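Dusting carved furniture: what we learned from teaching a machine to do it

March 27, 2020

Most of our tips pages come out of somebody's kitchen. The advice on this one comes out of the wiping trials at Predmont, where a good part of the winter went on showing a robot how to dust furniture. I do the housekeeping side of the project, which means I was the one holding the cloth for most of it, and I've had so many letters asking what came of it that I thought I'd better write it all down properly.

The method first, for those who like to know. We call it Trolwood, and the idea is simple enough. A person does the job by hand, using a hand-held gripper instead of their own fingers, with a camera on it to record every move. The recordings are then used to train the robot. We collected 2764 wiping strokes in all, on plain tables, painted pieces, chair seats and anything else with a surface. I had been dusting the same way since I was a girl, and after a fortnight of watching myself do it on a screen I changed nearly everything!

Fold the cloth into a strip

A cloth bunched up in the hand feels nice and soft, but it touches the furniture in only a few spots. In the recordings the bunched cloth slid over the hollows of a carving and left the dust sitting there. Folded lengthways into a narrow strip, it went in and out of the scrolls much better, and so did the robot when its turn came. Use a microfibre cloth, quite dry, and let a good tail of it hang free so that you have a clean part to turn to.

Start at the top and pull towards you

You'll have heard this from your mother, I expect. What I hadn't grasped was how much pushing I was doing. Of the 100 test runs we gave the robot on carved pieces, the pulling strokes came out far ahead of the pushing ones, which tended to rumple the cloth up in front and drag it off the line. Long, slow pulls along the top, then shorter ones down the drawer fronts, and the legs last of all.

Go round the knobs, never over them

Fancy knobs are where cloths snag. The robot caught a petal on a rose-shaped knob more often than I like to remember, and when I looked back through my own recordings I was doing just the same, only giving the cloth a little tug and carrying on. That little tug is how gilding gets worn away, I'm sure of it. Hold the strip taut behind the knob and draw it gently from side to side – rather like drying between your toes. 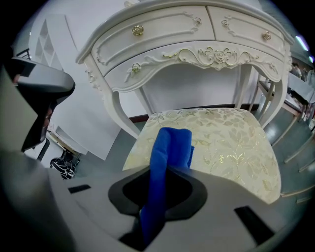 Gold paint wants a lighter hand than the plain parts. We tried 4 levels of pressure, and the lightest but one lifted the dust just as well as the firmest on everything except sticky marks. For those, a barely damp corner of cloth and a bit of patience will do, followed by a dry one straight after.

Seats and printed fabrics

Shiny printed patterns can rub, so I don't wipe them at all now. Pat with the flat of the cloth, shake it out, and pat again. The robot never really got the hang of patting, I must say. It managed about half the seats to my satisfaction and simply smeared the fluff about on the others, so there's more work to do there before I'd let it near a good stool.

Change the cloth sooner than you think

After 5 drawer fronts the dust was going back on as fast as it came off, and that was true for me and the robot alike. Refold to a clean side, or fetch a fresh one. Wash them warm, with no fabric softener, and dry them on the line.

Next on the list is skirting boards.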